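Watdale Wall Survey – data card

Overview

Moisture and temperature readings from the outside walls of houses on the Watdale estate, put together to compare types of wall insulation. It holds 872 wall records from 94 houses, each with a reading at the inner face of the brickwork and one at the back of the plaster. Most of the houses are brick cavity builds. The rest have solid walls, and those are marked in the build column.

The survey was planned by Ulises Correa. Eirlys Kemeys did the site visits and keeps the files up to date. Questions about a single house should go to her with the house code, not the street address, which we don't hold in this release.

Files

walls.csv – one row per wall record
houses.csv – one row per house, with build type, roof type and year band
fill.csv – what was found in the cavity, where it was opened
notes.txt – site notes, lightly tidied

All files are UTF-8 with commas as separators. Dates are year first. Blank means not measured. Zero means zero.

Columns in walls.csv

house – house code, matches houses.csv
face – N, E, S or W, to the nearest quarter
height – height of the reading above the damp course, in millimetres
mc_inner – moisture content at the inner face of the brick, per cent
mc_plaster – moisture content behind the plaster, per cent
t_inner – temperature at the inner face, Celsius
meter – J for the Jistine meter, R for the Rengifo meter

The two meters don't agree well above the wet end of the scale. We have left the readings as taken. If you need to pool them, fit the two sets separately first and check the overlap – 47 walls were read with both meters on the same visit, and they carry a Y in the both column.
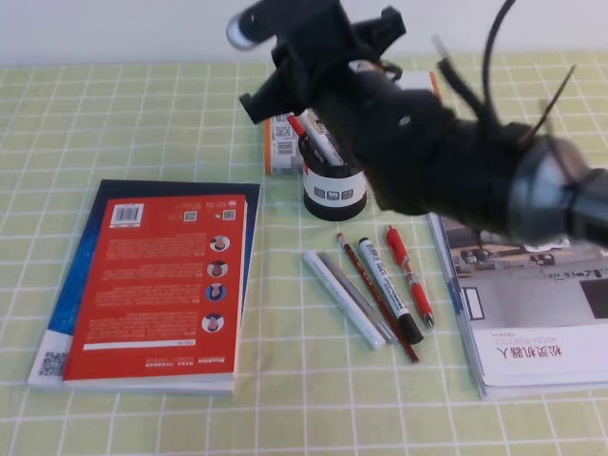
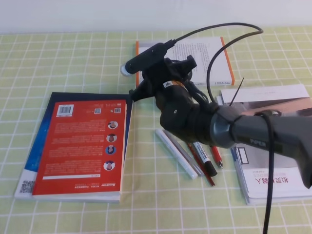
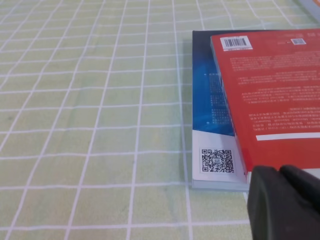
How the readings were taken

Pins were set into the mortar joint, not the brick, and left in place before the first reading. Where the joint had been repointed in hard cement the record has a C in the mortar column. These tend to read low and we would leave them out of any average.

Plaster readings were taken from inside the room at the same height. Kitchens and bathrooms are included but flagged, as steam shows up in the figures. Walls behind fitted units were skipped.

Fill types in fill.csv follow the names used by the installer where there was paperwork. Fisevley board is listed under its own name. Anything else without paperwork is down as bead, wool, foam or unknown, going by what came out of the drill hole.

Known problems

House codes starting with K were entered twice in the August file. The duplicates are gone from this release but older copies still have them.

The face column is wrong for 2 end terraces where the plan was read upside down. They are listed at the top of notes.txt and will be put right in the next version.

North walls are over-represented, mostly from requests by residents with damp on that side. Do not use the raw share of wet walls as a figure for the estate.

Changes

2025-12-23 – duplicates removed, both column added, spelling of fill types made the same throughout

Use

Free to use for research and teaching. Please name the Watdale Wall Survey and say which release you used.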